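Changing the finger pads and setting the grip force on the plate cell

Updated November 2025

These notes are for the people who look after the dish-handling cell in our Tondis workshop. I wrote them after Colm Ó Briain asked me for the third time how to do it, so he may consider this his personal copy. The work takes about 40 minutes if the new pads are already cut.

You need: two new pads, the small hex key, isopropyl alcohol, a cloth without fluff, and one plate that you don't mind to lose.

Before you start

Send the arm to its rest position from the Plurkeron panel and wait until it stops. Then switch off the gripper supply. The arm brakes will hold, but the fingers go soft and can be moved by hand, so keep your other hand away from the joint.

Taking off the old pads

Open the fingers fully. Lift a corner of the pad with your nail and pull slowly along the finger, not away from it. If glue stays behind, use alcohol and patience. Do not use a blade. In January I scratched one finger this way and the next pad came off in a week.

Fitting the new pads

Clean both fingers and let them dry. Put the pad flat, starting from the tip, and press it for a full minute. The pad must not go over the edge, or it will fold when the finger meets a rim.

While you are there, check the screws of the camera bracket. They should be just tight — the bracket is printed and it cracks easily. Look also that the camera cable has some slack when the wrist turns to both ends.

Setting the grip force

Switch the supply on again and open the Noonan profile. Set the force to 2 and close the fingers on the rim of the test plate. Go up one step at a time until the plate does not turn when you push it lightly with one finger. For us the good value is normally 7.
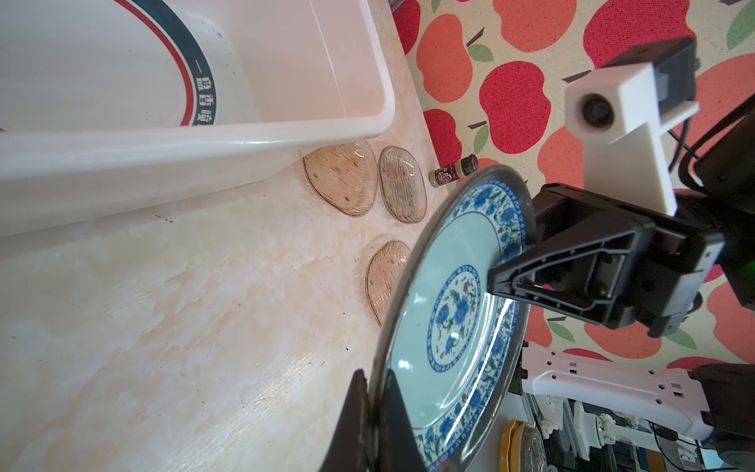
Glazed plates need more attention than matt ones. The pad can hold well when the plate is flat and still slide when the plate is on its edge, so always repeat the push test in the tilted position. Keep the plate low over the counter while you do this.

If it slides at 7, do not simply add more force. Clean the rim and the pads first and try again. Carmela Collado found that washing-up liquid left on the rim was the cause more often than the pads.

At the end, save the profile under the same name and write the force value in the Teltance log, with your initials.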